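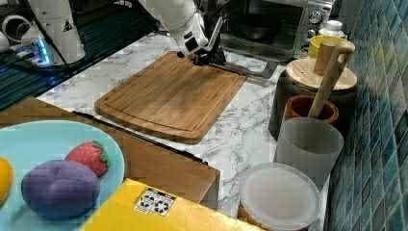 Li-hua Ng

Sharpening a kitchen knife on a stone, with most of the mystery left out

Last updated March 2018

If you have looked this up before, you will have met the grit charts. The sharpening thread on the Irum kitchen board has 2,771 replies, and a good half of them are people arguing over which stone comes after which other stone. I read far more of it than I should have. Then I bought one cheap double-sided stone, and it has done every knife in my kitchen.

What follows is for ordinary European-style kitchen knives with a plain edge, sharpened on both sides. It won't help with bread knives, ceramic blades or single-bevel Japanese knives, and I wouldn't trust a page that claimed to cover all of those at once.

What you need

A two-sided water stone, coarse to medium on one face and finer on the other. Mine is 1000 on one side and 3000 on the other. If your knife is chipped you'll want something coarser first, 400 or so.
A damp tea towel.
A bowl of water.
A permanent marker.
An old leather belt, if you have one.

You will see angle guides for sale that clip on to the back of the blade. I tried one. It slid about, it scratched the knife, and on a short blade it changed the angle towards the tip. Perhaps there are good ones. The marker does the same job for pennies.

Getting set up

Check whether your stone wants soaking. Some do, for ten minutes or until the bubbles stop. Others only want a splash on top and can be spoiled by a long bath, so read the leaflet and ignore anyone who tells you all stones are the same. Fold the damp tea towel, lay it on the worktop and put the stone on it, short end towards you. Push it hard. If it moves, refold the towel.

Run the marker along both sides of the edge, heel to tip. Let it dry.

Finding the angle

Most instructions say 15 or 20 degrees, as though you could see the difference. I can't. Lay the blade flat on the stone and lift the back of it a little, about the height of two stacked pound coins for a medium chef's knife. Make one light stroke and look at the ink.

Ink gone from the very edge only: you are too high.
Ink gone from further up and still there at the edge: too low.
Ink gone across the whole bevel: stay there.

This is the part worth being slow over. Everything else is repetition.

The strokes

Coarser side up. Fingertips of your free hand on the flat of the blade, close to the edge but never over it. Push away with light pressure, ease off coming back, and work along the knife in sections. Keep the stone wet. Grey mud will build up, and you can leave it where it is.

People give stroke counts. I have seen nine per side stated with complete confidence by someone who had no idea what knife I owned or how blunt it was. Stop when you can feel a burr, a slight roughness along the opposite side of the edge. Feel for it by drawing your thumb across the blade, from the spine out past the edge, never along it. You want it the full length, and the tip is usually the last place it turns up. Then do the other side until the burr comes back over.

Turn the stone, and repeat with half the pressure on the finer face. Finish with a few very light alternating strokes, then draw the knife backwards along the rough side of the belt, spine leading.

Does the paper test mean anything?

A bit. A sharp knife will slice newspaper cleanly, and a snag tells you where the burr is still hanging on. Shaving arm hair tells you that you have fewer arm hairs. I use a ripe tomato, and no pressing down.

Keeping it that way

Boards come into this more than I first believed. Glass and stone ones are hard on an edge and there's no technique that makes up for it. Wood is kinder, and so is soft plastic. I am less sure about the finer claims, such as end grain being gentle enough to double the life of an edge. It may well be better. I have yet to see anyone measure it in a home kitchen who wasn't also selling boards. 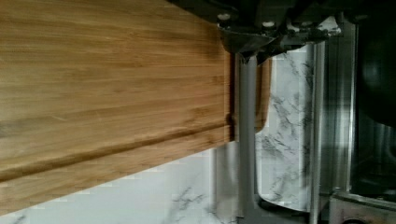 Man-lok Chou wrote to say that I was being unfair on end grain, that a move from bamboo to an end-grain block had taken the stone out only once since August, and that scraping food off the board with the sharp side of the knife does more harm than any of it. I'll give way on the scraping. Turn the knife over and use the spine. As for the block, new board owners tend to be careful for a while, and one kitchen is one kitchen.

The other things I'd bother with: wash by hand, dry straight away, and keep the blade out of the drawer with the loose cutlery. A slip-on guard from the Runeck catalogue does me fine, though a folded bit of card and some tape did fine before it.

When it goes wrong

Still blunt after half an hour - you almost certainly never raised a burr on one side. Ink it again.

Sharp in the middle and dull at the tip: lift the handle slightly as you reach the curve, so that the edge stays on the stone.

Sharp for a day and then useless: the burr was folded over and never came off. Go back to the finer side with very little pressure, then the belt.

Stone worn hollow: rub it flat on wet-and-dry paper taped to a piece of glass. Pencil a grid on the stone first and carry on until the grid has gone.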